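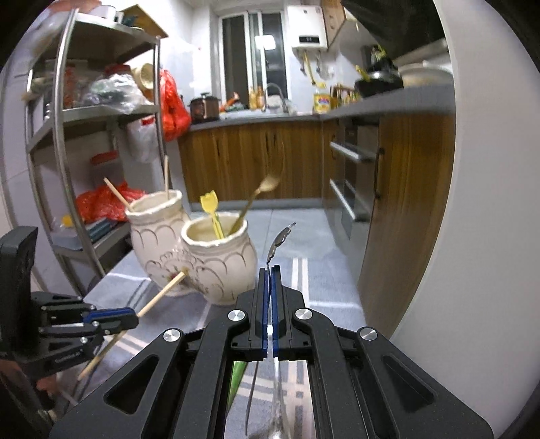

Fixing a USB audio interface that drops out on Windows

These steps are for the Rekdale two-channel interface, but most of them apply to any USB sound device that clicks, pops or goes silent for a second or two and then comes back. You will need an administrator account. Close your recording software before you start and save any open project.

Before you begin

Write down the driver version you have now. Open the Rekdale Control Panel, click the gear icon and look at the bottom of the About tab. If the line is blank, Windows is using its own generic audio driver and you should go straight to step 3.

Unplug any other audio devices you don't need for the test. Headsets with their own USB plug are a common cause of trouble and should be the first to go.

Step 1. Change the port and the cable

Plug the interface into a port on the computer itself. Ports on monitors, keyboards and unpowered hubs share bandwidth with other devices and often can't supply enough current. On a desktop, use the ports on the back.

If you have a second cable, try it. Charging cables look the same as data cables but may not carry audio at all, and a long cable can cause dropouts even when the device shows up normally.

Play something for 12 minutes. If there are no dropouts, stop here and leave the rest alone.

Step 2. Turn off USB power saving

Open Device Manager and expand Universal Serial Bus controllers. Double-click each entry named USB Root Hub, open the Power Management tab and clear the box that says "Allow the computer to turn off this device to save power." Some entries won't have this tab. Skip those.

Next, open Control Panel, then Power Options, then "Change plan settings" next to the plan in use. Click "Change advanced power settings," expand USB settings and set USB selective suspend to Disabled. On some laptops this item is hidden. The Device Manager change is usually enough in that case.

Restart the computer.

Step 3. Remove the old driver

Unplug the interface first. Go to Settings, Apps, Installed apps, find Rekdale Audio Driver and uninstall it. Restart when asked.

Open Device Manager again and choose "Show hidden devices" from the View menu. Under Sound, video and game controllers you may see one or more grayed-out Rekdale entries. Right-click each one and choose Uninstall device. If there is a check box to delete or remove the driver software, check it. Leave the Realtek, Intel and NVIDIA entries where they are.

Step 4. Install the current driver

Run the installer with the interface still unplugged. The installer tells you when to connect it — wait for that message. If Windows shows a notice that it is setting up a device, let it finish before you click Next.

If the installer stops at error 163, an older control panel is still running in the background. Open Task Manager, end the control panel process and run the installer again.

Step 5. Set the buffer and sample rate

Start with a buffer of 256 samples and a rate of 48 kHz. Set the same rate in the Windows Sound settings and in your recording software. A mismatch between the two is behind a lot of the clicking people report.

If you still hear clicks, go up to 512. You will notice more delay when monitoring through the software, so use the direct monitor switch on the front panel while recording.

Comments

Elvia Salinas
Step 2 did it for me. I had already reinstalled the driver twice. My laptop didn't have the selective suspend item, only the root hub boxes.

Hugo Tessier
I get error 163 even after ending the process. Any ideas?

Aurélien Tanguy
Hugo, check the Startup apps tab too. Disable the control panel there, restart and then run the installer.

Hugo Tessier
That worked, thanks. Running at 256 now with no clicks.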